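How to Research a Haunted Place Before You Go

I get a lot of messages asking how I find the stories behind the places I visit, so I finally sat down to write out my routine. It's mostly reading. Sorry! If you were hoping for gadgets, I own one flashlight and a voice recorder that eats batteries.

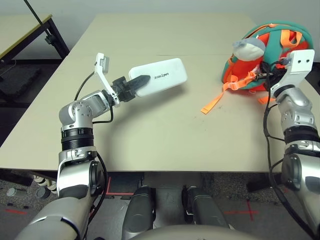
Zachary Boychuk

Start with one story and write it down exactly the way you first heard it, before you look anything up. Mine last year was the Lustow sanatorium, where a nurse is supposed to walk the east stairs at night carrying a lamp. I put that in a notebook with who told me and when. You'll be glad you did, because these stories change on you while you read and after a week you can't remember which part came from where.

Next, go for the old newspapers. Your library card probably gets you into at least one archive from home (ask at the desk, mine never advertised it). Don't search for "ghost" or "haunted" first. Search for the building's name, then the street, then whatever the building was called before. Lustow was listed as the Curnov Rest Home until it changed hands, and I missed almost 300 articles by not knowing that. Try bad spellings too. The scanning software reads old type terribly, and I've pulled up good stuff by searching "Cumov" with an m.

Keep a running list as you go: date, paper, page number, one line on what it says. I skipped page numbers on my first project and had to go back through 66 clippings to add them, which took most of a weekend and a lot of coffee.

Now look for the earliest mention of the ghost itself. For Lustow I found plenty about the kitchen fire, the leaky roof and a very long fight over a fence, and then nothing spooky at all until a Halloween column decades after the place closed. No nurse in it, either! In that version it was a man with a dog. I still love the nurse, but now I know she came along later, and I say so when I tell it.

After that, check the names. If a story gives you a person, look for them in city directories, census pages and cemetery records. Kanchan Srivastava got me into directories and they're wonderful - you can follow one person from address to address for years. If the name doesn't turn up, try initials and maiden names before you give up on it.

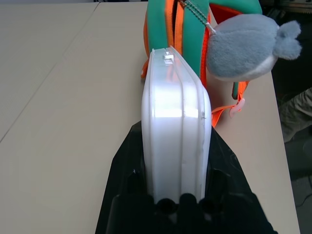
Then talk to people, and do it after the reading so you know what to ask. I keep it loose. "What did you hear about the place growing up?" works a lot better than "Did you ever see the nurse?" since the second one hands them the answer. Ask if you can record, and ask again if you can use their name. Arvid Rønning talked to me for 83 minutes and the best part was a bit about the laundry chute that I'd never have thought to bring up.

Last thing is permission. Look up the owner in the county property records, then write a short, polite email with your dates and how many people are coming. I sent mine in May and heard back pretty fast - yes to the grounds, no to the upper floors. Fine by me. Print the reply and keep it in the car.

If you get stuck, leave a comment with the county and the building's name and I'll tell you which archives I'd try.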